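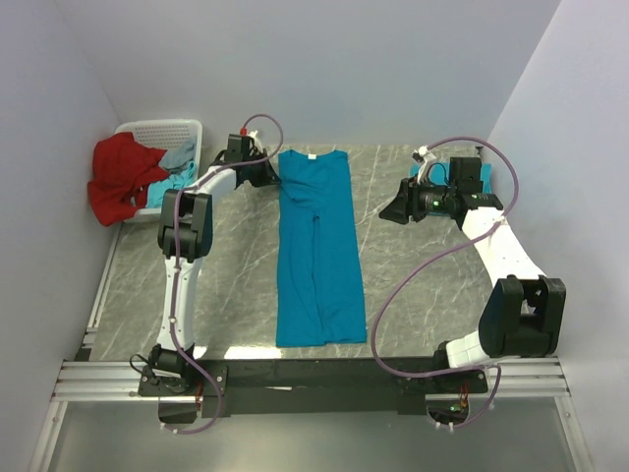 The Csonka print is the name given by collectors to a supposed longer version of the low-budget swordplay film Bosodetti. It is said to run 10 minutes longer than the version released to cinemas and to contain a different ending. No archive holds a copy, and no frame of the missing footage has been published. The claim rests on a handful of fan magazine pieces, most of which repeat one another.

Origin of the claim

The name comes from the Csonka, a cinema in Rarnville which showed the film as part of an all-night programme one April. A letter printed in a fan magazine some years later described a duel on a staircase and a closing scene in which the heroine walks away from the burning inn. Neither appears in the release version. The letter was unsigned and gave no running time. It also placed a character at the inn who is killed in the second reel of every known copy, a detail that later accounts tend to leave out.

The figure of 10 minutes appeared first in a second article, which cited the letter as its source. The letter says nothing of the kind. Later writers have treated the number as settled.

The programme itself offers a duller explanation. Bosodetti was shown in the small hours between two other swordplay pictures, one of which does have a duel on a staircase. The cinema had 400 seats and, by most accounts, no interval after midnight. Supporters reply that several people remember the same scene, though all of these memories were collected after the letter had been reprinted.

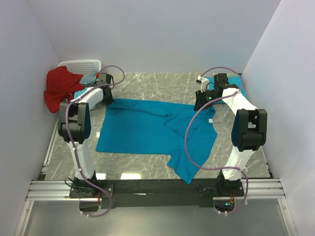
A teal-blue T-shirt lying between two robot arms.

The Jultex release

The home video label Jultex added to the confusion when it sold the film on tape as the "full version". The sleeve listed a running time longer than that of the cinema release, and copies were priced well above the label's usual range. The tape contains the ordinary cut. The extra time is made up of trailers and a repeated set of closing credits.

Jultex later said that the wording had been supplied by the previous rights holder. It has never produced the paperwork, and the phrase stayed on the box through 2 further pressings.
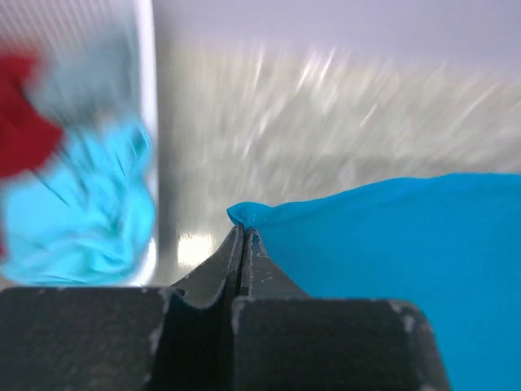

Supporters of the longer cut also point to a lobby still, of which 50 were reportedly printed, showing the heroine with one sleeve bunched into a sharp peak at the cuff. In the release version the sleeve hangs smooth throughout, and the peak has been read as a sign that her arm was seized during a lost fight. This asks a great deal of a crease. Any cloth gathered at a corner will do the same, as the turquoise fabric does where two gripper fingertips pinch it into a small pucker. A costume assistant tugging at the cuff would leave a similar mark. Lobby stills were also commonly posed apart from filming, so a difference in costume proves little about what was shot.

A further argument concerns the music. The soundtrack album includes a cue called "The Stairs" that is not heard in the film,

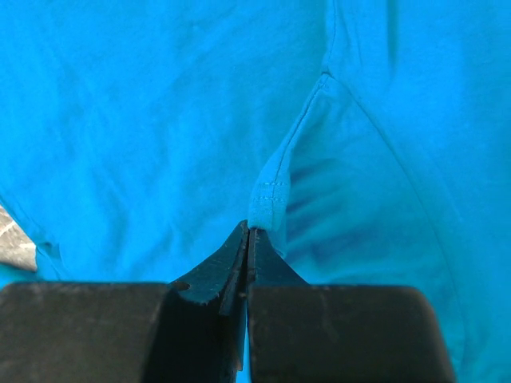 and this is probably the strongest evidence on offer. It still falls short. Unused cues are common on soundtrack albums, and the same piece turns up in an earlier picture by the same studio under another title.

Present standing

Reference works on the period generally list a single version. Offers to sell the Csonka print surface from time to time, usually with a request for payment before viewing. None has led to a screening.

See also
Lost film
Alternative versions
Lobby card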